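Pastimora Plush Bedspread – Dusty Pink

Home > Bedroom > Bedspreads & Throws > Pastimora

Item no. 2907-DP
In stock. Ships from the Clarus warehouse, usually next working day.

Short pile, soft both ways, big enough to cover the whole bed and still hang down. Sold as the bedspread on its own or as a set with the matching blanket. Dusty pink in daylight, goes more mauve under a warm bulb. Same dye lot, same cloth – it's the light. Order a swatch first if you're matching a wall.

What you get
Bedspread, one piece, no seam down the middle
Matching blanket (set only)
Cotton storage bag with drawstring
Care card

Not included: pillowcases, sheets, cushions. We get asked a lot.

Why people buy it
Mostly for the feel. Second most, because it doubles as a decent surface for folding laundry. Wide, flat, soft, stays put. Nothing slides off. Sweaters, jeans, school stuff, all of it gets sorted on the bed anyway so may as well be on something nice. Push the blanket over to one side and you have your table.

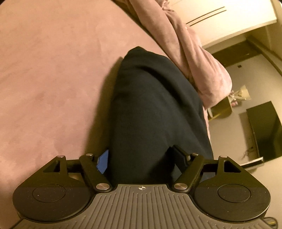
Dusty Pink with a dark navy garment laid out on it. Matching blanket bunched at right.

About the pile
It brushes. Run a hand one way and it goes darker, the other way paler. Lay something heavy on it and you get a mark for a bit, then it lifts. That's normal for a velvety cloth and not a fault, please don't send it back for that. A quick sweep with the flat of your hand evens it out. Soft clothes brush works too. Don't use a stiff one.

Creases from the packaging drop out over a couple of nights. Or hang it over a door. No iron!! Steam from the back side only, held well off.

Dark clothes on a pink bedspread
Fair worry. New navy and black cotton can give off dye the first few times, so wash it before you pile it on anything pale. Lint goes the other way – the bedspread sheds a little at first, and it shows up on dark cloth. Wash the bedspread once by itself before use and most of that is gone. After that a lint roller now and then.

Folding bulky things on it (from Shanthi Jayawardena, who writes our care cards)
Lay the garment face down, smooth out from the middle.
Sleeves in, straight across the back.
Sides in untill it's a long strip.
Fold up from the bottom, 2 turns for thick fabric, three for thin.
Press down with both hands, flip it over.
Thick cloth won't go flat and you shouldn't force it. A fat bundle is fine in a deep drawer, bottom layer.

Size and care
One size, fits double and queen. On a king it covers the top but the drop is short.
Machine wash cold, gentle. Own load, no towels.
Tumble low or line dry in shade.
No bleach, no softener – softener clogs the pile.
Shake out while damp, otherwise it dries clumpy.

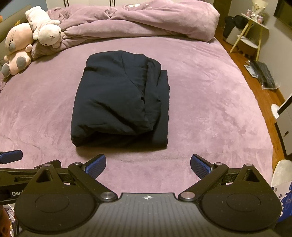
Can I wash the bedspread and the blanket together?
Only in a large capacity machine. In a regular one they pack tight and the middle doesn't rinse, so run them one after the other.

Other colors
Oatmeal – in stock
Slate – in stock
Moss – back in September
Dusty Pink – in stock, set and single
Brick is discontinued. Last few are on the clearance page, no returns on those.

Goes with
Mahlangu storage bench, fits at the foot of most beds, takes the bedspread folded in quarters.
Driltura drawer dividers, set of 2, for keeping folded stacks from falling into eachother.
Clarus lint roller refills.

Reviews
94 reviews, newest first.

"Softer than I thought. Color is a bit more mauve than on my screen but I like it. Kids have taken it over."

"Good weight, not too hot. Did shed on my black pants the first week. Washed it like they say and it got better."

"Took a star off for the drop, too short on my king. I know, it says so. Should of read it."

"Bought the set. Blanket lives in a heap on one side most days and still looks ok."

Shipping and returns
Free shipping within the mainland. Set comes in two parcels, sometimes a day apart. Returns in 30 days, unwashed, with the bag. Pet hair on it = no refund, sorry.
Bulk orders for guest houses and rentals: write to Dardo Salinas through the trade form. Discount starts at 10 pieces, and we've done runs up to 1,000. Allow extra time on those.

Prices and stock last checked August 31, 2025. Swatches are free, limit of three per address.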